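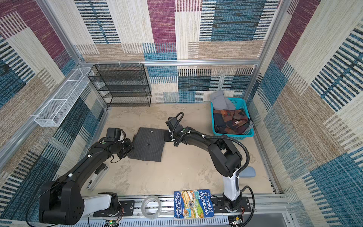
Two arms, one pinstriped garment, and a basket with more laundry in it. Robot chores thread, get comfy 🧺

**1/** Mar 30, 2018 and I still fold my own laundry. I was promised otherwise! Every January somebody tells me this is the year, and every January I'm standing at the dryer matching socks like my grandmother did. So I've been digging into where the machines really are with household stuff, and I have thoughts. Many thoughts. Mute me now if you need to.

**2/** First, credit where it's due. Robots are fantastic at things that stay the same shape. Boxes, bottles, car doors, circuit boards. You tell the arm where the thing is, the thing stays where you said, everybody's happy. We've had that for decades.

**3/** Then you hand it a pair of pants. Pants have no shape! Or they have all of them. Pick up a mug by the handle and you know where the rest of the mug is. Pick up pants by one belt loop and the rest could be anywhere (mine are usually inside out with a sock in one leg).

**4/** People always reply "but hotels have folding machines." Yes, and I love them. I spent part of a summer in a commercial laundry feeding sheets into one. Know what my job was? Finding the corners. The machine did the fold, and a sweaty teenager found the corners. We were on 36 sheets a cart and the machine never once went looking for a corner by itself.

**5/** That's the thing I'd want to see on every demo video: who found the corners? Did the shirt start in a heap or did a person lay it out nice and flat first? Those are two totally different jobs and they get the same headline.

**6/** Same goes for speed. So many of these clips are sped up, and the little "8x" or whatever is in the corner in type you need a magnifying glass for. I folded a T-shirt in 7 seconds at my kitchen counter just now, and I'm not even good at it. (Yes I timed it. Yes my dog watched.)

**7/** Now the gadget side. I put my name down for the Gerlow, which is the cabinet one where you clip your shirts on the front and it's supposed to pull them in and hand you a stack. Fun idea! But read the page closely: no sheets, no towels over a certain size, no baby clothes, no socks. So it folds the stuff I don't mind folding. And I'd still be clipping each shirt on by hand, which is half the work – maybe more than half.

**8/** The Drodent is the other one folks keep sending me. It's a floor bot that picks up toys and laundry. I got to try one for 14 days. It was great with blocks. It was great with one specific sneaker. It took my bath mat for a laundry item every single time and dragged it toward the hamper like a proud cat. I sort of miss it.

**9/** Okay, back to two arms, because I think two arms is where this gets good. Look at your own hands next time you fold something. One hand holds, the other hand moves, then they trade. You smooth, you pinch, you give it a little shake. You don't plan any of it.
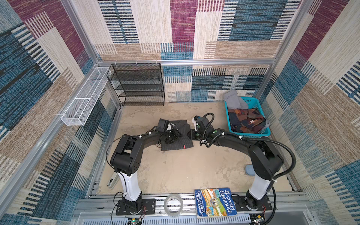

Same pinstripes, both grippers in close. There's a little red tag near one corner – look for it!

**10/** What I like about a setup like this is how ordinary the stuff is. Plain dark garment, teal laundry basket, a roll of tape, a copy of The 91-Storey Treehouse up front. Anybody's house. And pinstripes are sneaky helpful for a fold, if you ask me. When I do dress pants I line up by the stripes, and if they go crooked I start over.

**11/** Dark fabric, on the other hand, is a pain. I can't find the edge of a top layer on black pants under my own laundry room bulb. I find it with my fingertips. Fingertips! That's the bit I keep coming back to. A gripper that can pinch is a long way from a finger that can feel it's got two layers instead of one.

**12/** Somebody asked about shop floors, so quick detour. My cousin's employer, Mutidlow, packs uniforms, and they looked into automating the packing line. Bagging: easy. Labeling: easy. Getting a jacket from the bin to the bagger without a sleeve hanging out: people. Still people. They do 166 jackets on a decent shift and every one gets handled by a human first.

**13/** Which kind of flips what I figured as a kid. I thought robots would get the dumb boring chores first and leave us the hard stuff. Turns out the "dumb" chores are loaded with hard stuff, and I was doing it at age nine while watching cartoons.

**14/** So, can machines do the chores yet? My scorecard:
- Vacuuming: yeah, pretty much, if you pick up your cords
- Dishes: the washing, sure. The loading, no
- Folding flat things that are already laid out: getting there
- Folding from a heap in a basket: not in my house
- Fitted sheets: I can't do those either

**15/** Couple of you want to know if I'm canceling the Gerlow. Not yet! I did look at the Fawzy, but it's only a folding board with a motor on it, and I own a folding board without a motor. If anyone's used one for kids' clothes, reply with pics please.

**16/** Dryer just buzzed. Towels. Back later with replies.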